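Thread on covering a pale worktop with paper, after doing it wrong twice. Mostly about the seam, the marks and where the box goes. Skip if you own a cutting mat big enough for your table. I don't.

The table is a Britanano with a smooth pale top. Fine for eating at. Bad for marking positions on, as pencil barely takes and anything stronger is hard to get off again. Hence paper.

First attempt was a roll of thin drawing paper, 92 gsm. It kept the curl from the roll. After two days under a stack of books it still lifted at the ends. Cut it up for shopping lists.

Second attempt was one folded poster sheet. Fold lines never flatten completely. A small block put down on a fold leans a little and then you measure the lean.

Current version: two large white sheets side by side, Griltska, 200 gsm, bought flat from Sales and carried home flat, which on a bus takes some patience. They butt together on a vertical seam down the middle. No overlap.

Cardboard box goes at the back left, open top up, one flap left to lie out on the tabletop. Green cube goes in the box when a round is done. It is a cheap place to put things and it weighs enough to stay where it is.
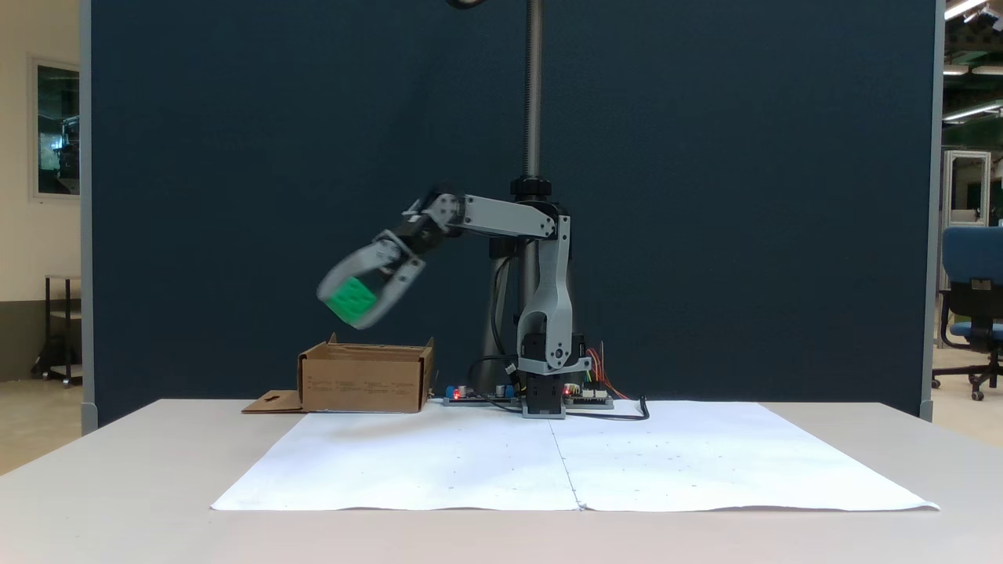 Thaís Lopes: You'd get a cleaner seam if you overlapped the sheets by a finger's width and cut through both with one pass of the knife. Then the edges match even if the cut wanders.

Agreed on the geometry. The problem is the knife pass happening on the table. I would need a backing under the cut and the backing would shift the sheets. On the floor it would work. Will try with the next pair.

For now I used the factory edges. They are straighter than any I cut. The seam still has a slight wrinkle to it. I blame humidity and cannot prove it.

Sheets reach nearly to the sides of the table. The front keeps a band of bare tabletop, and I recommend leaving one. Wrists and sleeves rest there. When the paper ran all the way to the front, the front edge was gray and furry inside a week.

Fixing: Jekik paper tape, low tack, rolled into loops and placed underneath. Corners first, then a loop every hand span along the outside edges. None along the seam. A tape loop has thickness, and you can feel it through 200 gsm if you run a thumb across it.

On the block. A plastic cube with round dimples like die pips is a good thing to test a surface with. It has a flat base, visible edges, and a color that doesn't get lost on white. I went through a cork, a bottle cap and a wooden bead first. Cork rolls. Cap slides. Bead was a poor idea from the start.

Near the seam is the hard spot. If one sheet sits proud of the other, a block pushed across will catch its leading edge and turn. Easiest check: push it over slowly from left to right, then from right to left. It should cross both ways the same. 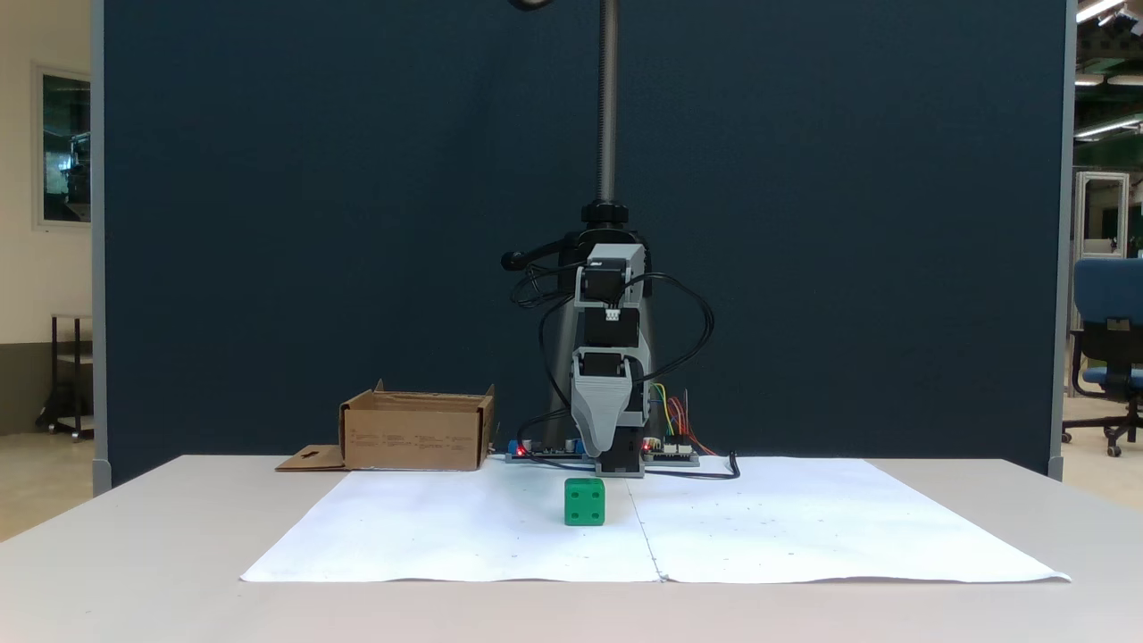 Do you have to replace both sheets when one gets dirty?
Replace the pair. A new sheet next to an old one differs in shade and sometimes in thickness, and the step at the seam comes back.

Marks. I make small dots in pencil, light, in loose rows over both halves. Loose because I was placing them by eye by the end. If you need a proper grid, rule it before the sheets go on the table. Leaning over the middle of a table with a long ruler gets you a bent grid and a sore back.

Pencil hardness: 2H is too faint to find in the evening. B smears. HB, fresh point, one touch and a quarter turn. No circles around the dots. Circles look helpful on the first day and by June there are circles around circles.

Rosário Serrano asked why I don't erase between rounds. Erasing roughs up the surface. A roughed patch holds dirt, and then it is a mark that can't be erased. Old dots are faint enough to ignore.

The exception is a dot within a block's width of the seam. Those I do erase, softly, away from the edge. Rubbing toward the edge lifts it.

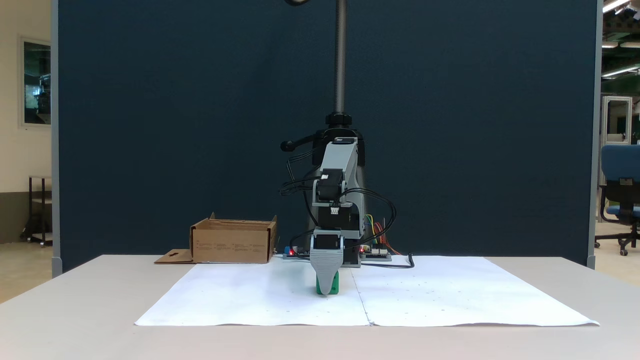
Green block down on the paper, seam running straight to the front. Navy panel behind.

A word for the navy panel. A dark backdrop makes the back edge of the paper easy to see from a chair, so you notice early when a sheet has crept. Mine crept 11 mm over one month. All of it was on the right side, where a cable lies across the paper and gets nudged.

Light. One lamp from the side shows every wrinkle. Overhead light hides them. Lay the sheets under the side lamp, then work under the overhead one. I did the reverse and thought the sheets were flat until seven in the evening.

Creases that are already in: a warm iron through a cotton cloth, sheet face down on a towel, off the table. Takes out perhaps half of each crease. Don't iron taped paper. The Jekik glue softens and transfers. I have a small square of it on the Britanano that will outlive me.

Valquíria Siqueira suggested white foam board for stiffness. It would solve the curl and the wrinkles. It also raises the working surface by the board's thickness and the outer edges dent when something heavy is set on them. If your table is uneven it is probably the better choice.

Center line: ruled once, thin, with the ruler clamped at the front. Everything else on the surface is measured left or right of it. I write distances in a notebook and keep numbers off the paper. The farthest dot I have listed is 378 mm from the line, and past that I don't trust my ruler.

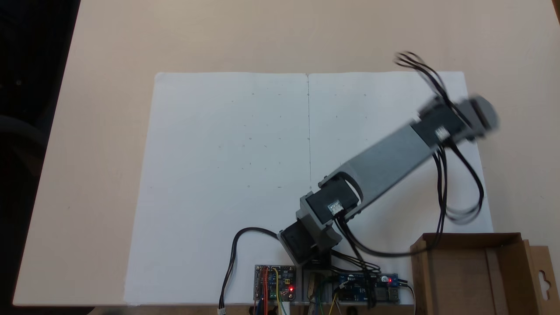

Center line and pencil dots. The dots are meant to be that faint.

Marlene Peixoto wanted to know how long a pair lasts. This one is in its second month. The first thing to go is the strip beside the center line, where hands cross most. The far corners still look new.

Shopping list, as asked: two flat sheets at 200 gsm, low-tack paper tape, HB pencil, soft eraser, the longest steel ruler you can borrow. The box was already in the house.

Will post the overlap cut when the next sheets arrive. Sales says they are out of the large size.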